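Section 4: Table Chores with the Hand-Held Gripper

Read this section before you plan a demonstration session for Gendari. It covers what the software can be expected to learn today and how to record a chore it can learn from.

4.1 What works now

With Gendari release 11, a single arm can clear cups and jars from a flat table, wipe a dry surface, and put lids on wide containers. It can't yet fold laundry, pour from a full pitcher, or tell a clean glass from a dirty one. A person still does those jobs faster, and in most homes will for a while.

Clear or smoky containers remain the hardest item on the clearing list. Plan on 600 demonstrations for a new one. Solid-colored mugs need far fewer.

4.2 Before you start

1. Charge the gripper and clear its memory.
2. Squeeze the handle twice. Both fingers should close evenly and open all the way.
3. Check that any cord near the fingers hangs free and can't get pinched.
4. Choose a table with enough room for your arm to swing.

CAUTION: Do not use hot liquids or chipped glass during recording.

4.3 Recording an approach

5. Set the container toward the back of the table, to one side of the gripper's path.
6. Press Record. Hold still for 2 seconds.
7. Start with the fingers wide apart and pointed at the tabletop, short of the container. Light wood with a bright reflection across it is fine for this step, and so is a container that looks blurred in the view.

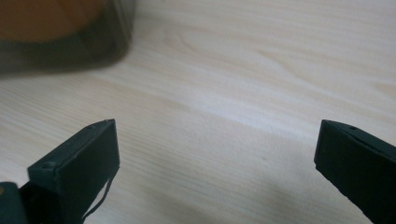
8. Move toward the container at a steady pace — slower than you would reach for it yourself.
9. Close the fingers below the rim. Lift, set down, and let go.
10. Press Record again to stop.

Note: Do not correct a missed grasp halfway through. Let go, stop, and record a new one.

4.4 Judging the result

Run the trained arm 17 times on the same table before you move the lamp or change the container. Write down every drop, including the ones that happen after a good lift. If the arm stalls at step 8, record more approaches from that side. For help reading the log, write to Lilian Kirui at the Pikon support desk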